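Subject: Re: [teleop-hands] First hand-worn demos, spray bottle and napkin
From: Gunther Dreßler

> We have the Drorent arm running but teaching it by joystick is painful.
> Spray bottles are the worst, the trigger slips every other try. Has
> anyone gone over to wearing the gripper on the hand? Is it really
> faster, and does the data hold up on the arm?
> Hasia

Hi Hasia, hi all,

Yes, and I'm so glad you asked, I've been wanting to write this up since October! We dropped the joystick for most tabletop work and now wear the rig on the right hand, with a marker cube on top for tracking. On a good afternoon we get 200 demos. With the joystick our best was 20, and everyone had a sore thumb by the end of it.

The spray bottle is my favorite so far. You hold it by the trigger head, and with the rig on you feel right away when the grip is off, so you fix it without thinking (and that little fix ends up in the data, which I love). We use a patterned tablecloth and a folded napkin too, so the policy sees more than a bare white table. 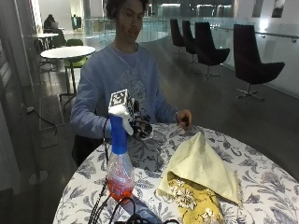 How many demos do you need before the arm does anything useful?

We saw the first decent grasps at 200, and at 315 it was picking up the bottle from most starting spots. Past that, new bottle positions helped a lot more than extra repeats of the old ones.

Two things that bit us. Keep the cube facing the fixed camera, even when you turn your wrist to aim, or the track jumps and the demo is junk. And go slower than feels natural! Our arm can't keep up with a person in a hurry, and the replay on the Doucet controller just lags behind and knocks things over.

I still use the joystick for long reaches where my own arm gets in the way, so don't throw yours out yet.

The cleanup script is in the Sullurance folder, version 2. It drops any demo with a gap in the track. If you try it on your Drorent logs, please tell me what breaks, I'd love to see them.

Cheers,
Gunther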